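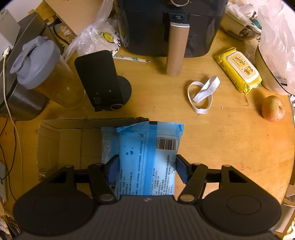 Home | Program | Speakers | Session Notes | Contact

Speaker notes
From Hand-Held Demonstrations to Executable Plans: The Estero Software Stack
Kavitha Shetty, Plenomdale

Opening

Thank the session chair. State the scope at once: this talk covers software only. Questions on finger geometry and pad material should go to the Brollard team, who present in December.

The task under discussion is packing and unpacking at a household table. A person closes a gripper on a soft packet and moves it into or out of an open cardboard box. Estero takes the recording of that motion and turns it into training data for a controller.

Section 1. Recording and time alignment

Each session produces video, a pose track and a jaw-width signal. These streams have separate clocks. Estero resamples all of them to the video clock and writes the remaining offset into the session header. Sessions without a measured offset are rejected at import.

Say this slowly. Our early releases accepted such sessions with a default offset of zero, and the controller learned to close the jaws before it had reached the packet. We lost a good part of a season to that default.

Section 2. Perception

Soft packaging is the hard case. A packet creases when it is gripped, and its printed face may be tilted or folded away from the camera. Our first tracker relied on matching printed features and frequently lost the object at the moment of the grasp. The present version follows a mask, and uses printed features only to recover after a long occlusion.

The module named Yeo handles the background. A lived-in table holds appliances, cables, bags and food, and we do not ask contributors to clear it. Yeo labels each region as target, container, support or other. Only the first three labels reach the planner.

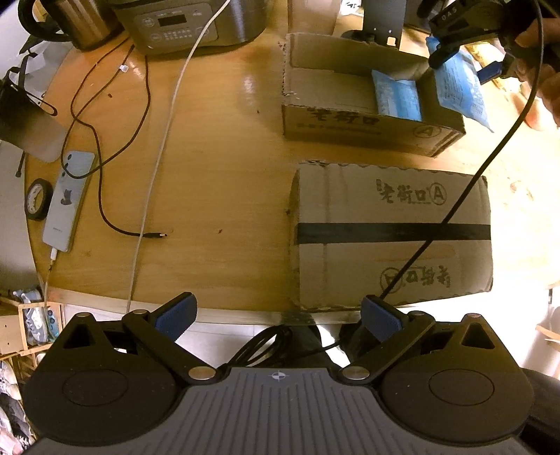 Two-handed sessions need additional care. When both grippers are in view, each camera records the other tool as a moving object, and the tracker must not assign the packet to the wrong one. We resolve this by placing both pose tracks in a shared map and projecting each gripper into the other's view. Cables remain a known weakness. A cable that crosses the box is sometimes labeled as part of it – a fix is in review.

Section 3. Results

The current set contains 647 accepted sessions. On the held-out test, the planner selected the correct container opening in 78 percent of trials. Give the figure without comment and move to the failure table.

The failures fall into 3 groups: flap edges read as box walls, packets resting on the rim, and pose drift during fast wrist turns. Spend most of the time on pose drift. The audience will include people who maintain their own mapping code, and their advice would be welcome.

Closing

Allow 5 minutes for questions. If asked about release dates, reply that the import tools will be published first and that the planner is still under internal review.

Back to top | Contact the program office | Copyright Plenomdale. All rights reserved.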